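Notebook, March, enclosure prep for the Veraneo outdoor units
Started 14:10

Second look at the gray housings from Clornari before we commit to the full order. Box is light gray plastic, clear lid hinged at the back, round knock-outs molded into the sides. Outside width over the walls is 192 mm on the sample I measured. Drawing agrees.

Lid swing: opens past vertical only if the rear face has clearance. Against a flat backplate it stops short and wants to fall shut. Mounting height on the Vītola wall is fixed, so the technician will be working with one hand on the lid unless we add a stay. Margareta Sima prefers a loose lanyard to a rigid stay. No decision yet.

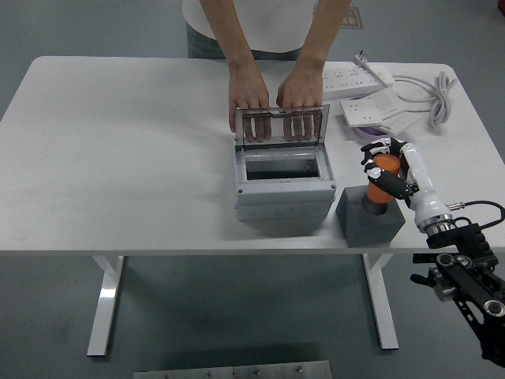

Hinge pins: pulled one with a 2 mm punch, light taps, came out clean. Refitted by hand. It did not need the punch going back in. Worth knowing if a lid gets cracked on site, as the lid can then be changed without taking the box off the wall.

Knock-outs: opened two on the scrap box. Screwdriver and a single blow leaves a whitened edge on the inside. Step drill from the outside gives a better hole but fills the box with chips. Use the drill before anything is mounted and blow out afterwards.

Cable from the lowest entry to the first terminal: cut at 253 mm, strip 7 mm. Earlier sheet said 240 and the bend came out too tight. Sheet corrected.

Open:
- lanyard or stay, ask M.S.
- Fetalent quote for glands, 810 pcs, still without a delivery date
- gasket: check seating at the hinge side, the corner looked pinched on the scrap box

Stopped 16:35. Scrap box is on the lower shelf, lid pin taped inside.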